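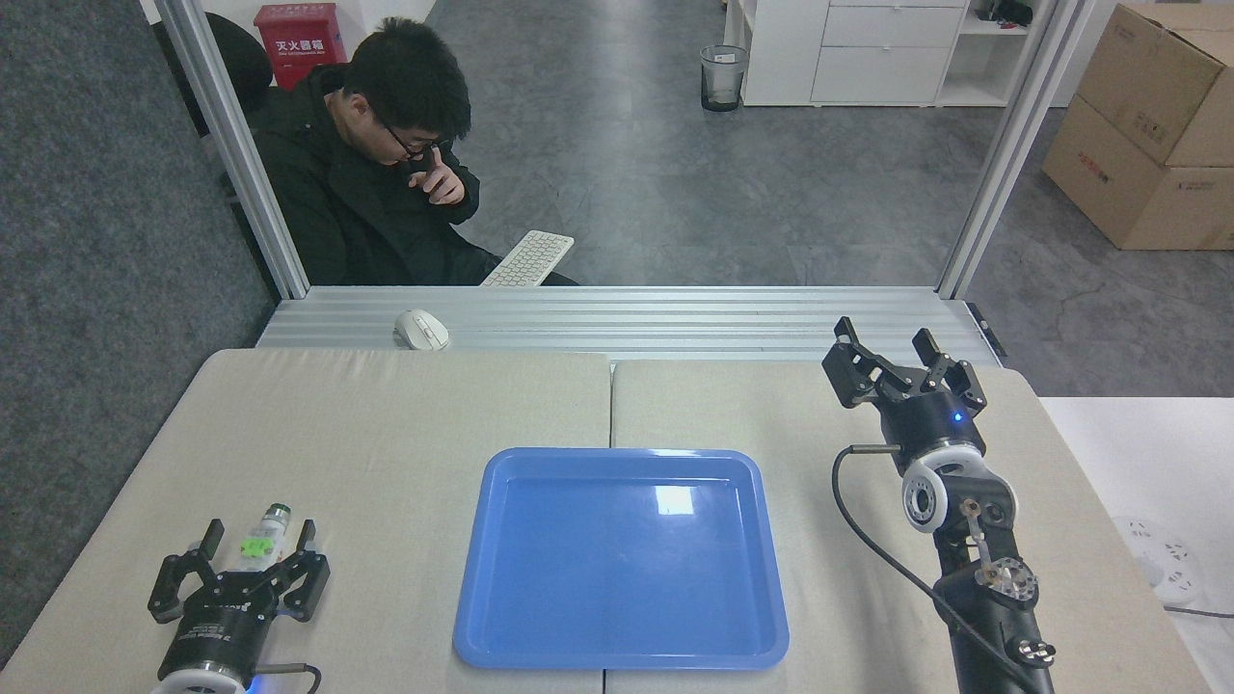
The Boateng cell at Wamex. Left gripper open with the bottle between its fingers, tray still empty.

2019-02-03

I said in September that I would stop reading brochures and go look at one of these things in person. Well, I went. I have opinions, and a few of them are even fair.

For anyone new here, I run a small sample-packing business. Little bottles go into trays, trays go into boxes, boxes go to people who want to smell or taste something before they order a pallet of it. It's dull work and it's hard to keep people doing it. So every year or so a salesperson finds me and tells me a robot will do it, and every year or so I ask to see the robot do it with my bottles, and the phone goes quiet.

Wamex didn't go quiet, I'll give them that. They sell a two-arm kit called the Boateng. You get both arms, the grippers, an aluminum frame to bolt them into, a padded work surface and the controller. Then, separately, you get something called Prokedby, and I'll come back to that one because it's where the money is.

What you're buying

The pitch for the Boateng is that you don't program it. Somebody moves the arms through the job over and over, the system records it all, and after enough of those recordings the arms do the job by themselves. The sales deck has a page that says "as easy as showing a new hire." I have trained a lot of new hires. I've never had to show one the same bottle 600 times, and 600 is the number of demonstrations Wamex recommends as a starting point for a single task. For one bottle shape. Into one tray.

I asked what happens if I change the tray. More demonstrations. I asked what happens if I change the cap. "Probably fewer," the engineer said, and he had the decency to look unhappy about the word probably.

He was the best part of the visit, by the way. He sat behind the rig with a keyboard on his lap, chin in his hand, and when I asked something he didn't know, he said he didn't know. The mouse lived on the frame rail. I liked that a lot more than the brochure photos, which have the arms on a glossy black table with nothing else for miles. You learn more about a product from where people put the mouse.

The task

Simple enough on paper. There's a blue plastic tray in the middle of the mat and a small clear bottle with a green clip around it. Pick up the bottle, put it in the tray, upright. The second arm is there for jobs where something has to be held or steadied or passed across, and you can't buy the kit without it. I asked. They do not sell half a Boateng.

On the runs I watched, it mostly worked. I want to be straight about that since I came in expecting a mess. The arm would come in slowly, settle around the bottle, close, lift, and carry it over to the tray at the speed of someone carrying a full cup of coffee up the stairs. When it failed, it failed in two ways. Either it closed a bit off center and the bottle tipped, or it got to the tray and sat there thinking it over. The tipping I can understand. The sitting there bothered me more. When a person stops, you can ask them why.

I'd brought a bag of my own bottles, because of course I had. Mine are clear too, but they have no clip. I was told they'd need to collect new data for those. Fine, but then please don't put "handles transparent objects" in bold on page one. It handles that transparent object, with a nice bright green band around the middle that I would guess is doing a lot of the work. I put that to them and got a long answer about cameras and lighting that did not include the word no.

The glare off the bottom of the tray was the other thing I asked about. My shop has a row of overhead tubes that would make any shiny tray look like a skating rink. Wamex suggested matte trays. So now I'm buying trays.

Prokedby

This is the service. If you don't want to sit there doing your own demonstrations, Prokedby sends an operator for 5 days, and they do the recording at your place, with your parts, and tune the thing afterward from their office. Nice in theory. In practice it means that whenever a customer changes a bottle, and my customers change bottles because somebody in marketing had a dream, I either do the recording myself or I pay for another visit.

The contract I was sent covers two tasks. I read it looking for what counts as a task. It's on the last page, and it says a task is "a defined object set and placement routine." I read that as one bottle, one tray. The salesperson read it as something roomier and would not put the roomier version in writing, so I'm going with my reading.

There's also no pick rate in the contract. There's one in the deck. Nearly 700 an hour, with a small star next to it, and the star takes you to a footnote about "optimized single-arm cycles." What I watched was nowhere close. I didn't put a stopwatch on it, and I should have, so take that as a grumpy man's impression. But I've been around packing tables for a long time and I know what fast looks like.

The other side of it

Kwabena Agbenyega came along with me. He does the maintenance at my place and he is a good deal more patient with machines than I am. He thought I was being unfair. His view is that the hardware looks solid, the frame is ordinary aluminum profile he could extend or repair himself, and that most of what I was complaining about was the sales material. He spent a long time looking at the cable routing. He would like the cables held down better, the one behind the left wrist especially, with that loop in it just waiting to catch on something. Otherwise he'd be glad to have one in the shop.

He also pointed out that I'd had the same kind of complaints about the label applicator, and that I now defend the label applicator to visitors. That's true, and I've asked him not to bring it up again.

Where I agree with him is the padding. I'd assumed it was for looks. But a soft surface forgives an arm that comes down a touch too low, and it forgives a dropped bottle as well. The one on this rig is two panels with a seam down the middle, and I'd want to know how it cleans, because something will leak on it in the first week at my place. They said wipes. I have my doubts about the seam.

What about the cheaper one

Several of you wrote to ask about the Paltutetti kit. I haven't seen it running. I asked for a visit and was offered a video, and I've watched enough videos. A video can be the one good run out of a whole bad afternoon. If they let me in the door with my bag of bottles, I'll write it up the same way.

So am I buying it

No, or at least I'm not buying it this year. If you pack one item, the same item, in the same tray, all year long, and you have somebody on staff who likes fiddling, I can see the Boateng earning its keep, and I'd tell you to skip Prokedby and do the recordings yourself. You'd learn how it goes wrong, and you'll need to know that anyway. If your product changes every month like mine does, you're buying a very careful trainee who forgets everything whenever the bottle changes.

I did ask for three things before I'd look at it again. A pick rate in the contract with no star on it. A plain definition of a task, on page one. And a run with my bottles, no clip, under my ugly lights, with me holding the stopwatch. The first got a "we'll see," the second got a smile, and the third they have agreed to in principle, whatever that's worth. I left the bag of bottles with them.

Comments are open. If you own one of these and it's been running for more than a month, I'd like to hear from you, and I'd like to hear what it does when it stops over the tray.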